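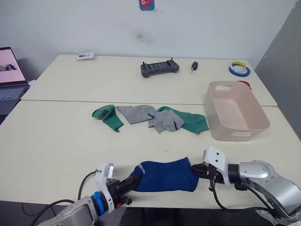
Blue sock with a gray stripe at the toe.

Wearers wanted for a 12-week sock trial in Hutholm

Lill is looking for adults who spend most of the working day on their feet to take part in a wear trial starting in August. We want to hear from nurses, warehouse staff, cooks, mail carriers, teachers and anyone else who wears through the heels of their socks faster than they would like.

What you will do

You will get 10 pairs of socks to keep. Wear them to work in rotation and wash them at home with your regular laundry, in whatever machine and detergent you already use. Please do not darn them during the trial. Every Monday you fill in a short form on how the socks fit, where they rub and whether the cuff stays up. It can be done on a phone. Paper copies are available on request.

There are also four visits to our office on the second floor of the Jurkine building. At each one you bring all your pairs, washed and dry, and we measure the length and check the heel and toe for thinning. A visit takes half an hour. Evening times are open until 7 p.m. 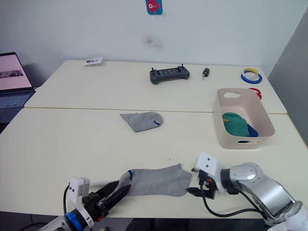
Who can apply

You must be 18 or older and on your feet at least five hours per shift. We have all adult sizes but are short of people with very small or very large feet, so please apply if that is you — even if your hours are a little under. People with an open wound on the foot or a known wool allergy cannot take part. The yarns include wool, cotton and nylon, and you will not be told which blend you have until the trial is over.

Pay

You receive $257 in total, paid after the last visit. If you drop out early, you are paid for the visits you made and you still keep the socks. Bus fare is refunded with a ticket. Parking behind the building is free after 4 p.m.

How to apply

Send your name, shoe size, job and usual shift hours to Zdeňka Šimek at the Lill front desk, or pick up a form there on any weekday. Put "Nolto trial" at the top — that is the name of the yarn series, and it keeps your form out of the general mail. We reply to everyone, including people we cannot place this time.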